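Cutlery Sorting

Gediminas Rozīte
December
6 min read

Cutlery sorting is the job of separating eating utensils by kind (and sometimes by material, size or owner) and putting each kind in its own container. It's usually treated as the dull end of doing the dishes, but I've been writing the household entries for this site long enough to have opinions, and this is one of my favorite chores! I'll try to keep the article useful anyway.

Terms

"Flatware" is the usual American word for forks, spoons and knives as a group. "Silverware" gets used for all of it too, even when there's no silver anywhere near the drawer. Plastic pieces get called "plasticware" or just "the plastic stuff," and in my family anything you eat with is a "tool," which confuses guests. Strictly speaking, "cutlery" once meant things that cut, so a spoon had no business being included, but that ship sailed a long time ago and I'm not going to fight about it.

Methods

There are two main ways to do it. In the one-pass method you pick up whatever is nearest and drop it where it goes, spoon here, fork there, until the table is clear. In the pull method you pick out every piece of one kind first, then come back for the next. I learned the pull method in the kitchen at Flindirora, a lunch hall where I worked one winter, and we'd get through 400 pieces before the coffee was ready. For a small pile at home I think one-pass is easier (you don't have to keep looking the whole heap over).

Spreading the pieces out first helps with either one. A tight pile of forks is a nuisance because the tines catch on each other, and then you lift one and three come along for the ride.
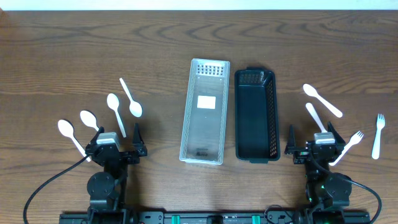 Containers for sorting can be drawer trays, jars, crocks, divided caddies or plain open baskets, and people get surprisingly attached to their choice. I'm a basket person. Two of the same general size and shape are plenty if all you've got is spoons and forks, and it's a real help when they don't look alike, say one see-through and one black, so you can settle on spoons in one and forks in the other and stop thinking about it. White plastic pieces show up beautifully against the black kind. Perforated sides are nice too, as they let some air in and make it easy to shake out crumbs.

Jars hold pieces upright and take up less counter, but they tip. My cousin in Warik swears by an old crock and stores everything handles up, so you pull out a fork when you wanted a spoon about half the time.

Direction

Whether all the handles should point the same way is an old argument. In a drawer tray I say yes, since the pieces nest and you fit more in. In a basket it matters less, though I line mine up anyway. Handles toward the person reaching is the polite arrangement for a buffet, and it keeps fingers off the part that goes in somebody's mouth.

See also: Dish drying; Drawer liners; Table setting

Filed under: Home & Kitchen > Everyday Chores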